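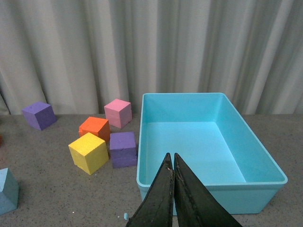
Figure 4. Wrist camera view with the bin empty and the gripper fingertips nearly touching.

4. Recording examples for the Tusavon arm

This section applies to operators who have completed the set-up in Section 3. A full set consists of 400 examples.

4.1 Before recording
1. Place the foam cubes between the two containers.
2. Draw the curtain fully across the back of the work area.
3. Confirm that the wrist and head cameras are both running.

Note: Worn cubes may remain in use. Replace a cube only if it no longer keeps its shape.

4.2 Recording an example
1. Read the task line shown on the operator's screen.
2. Press Record and wait 2 seconds before moving the arm.
3. Close the gripper on the cube named in the task line and lift it clear of its neighbours.

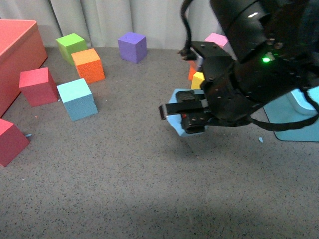 4. Complete the task, open the gripper and withdraw the arm.
5. Press Stop.

Caution: Keep hands outside the work area while the arm is powered.

4.3 Stacking tasks
Stacking examples use two cubes of the same colour. A stack that leans is accepted if it stands unaided when recording stops.

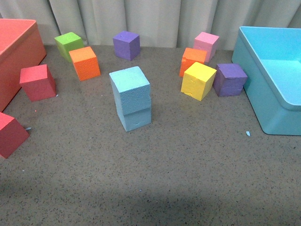

Nomvula Pillay asks that failed stacks also be kept and marked "failed", as the learning system needs them for comparison.

4.4 Rest and review
Operators shall take a break after every 30 examples. Before resuming, replay the last example from both cameras and check that the gripper can be seen in each. 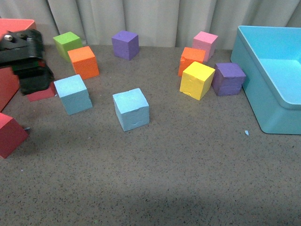
Examples that do not pass this check are to be marked "repeat" and recorded again under the same task line. Do not delete the original file. Send the completed log to Danylo Antoniuk at the Alalby office by Sunday.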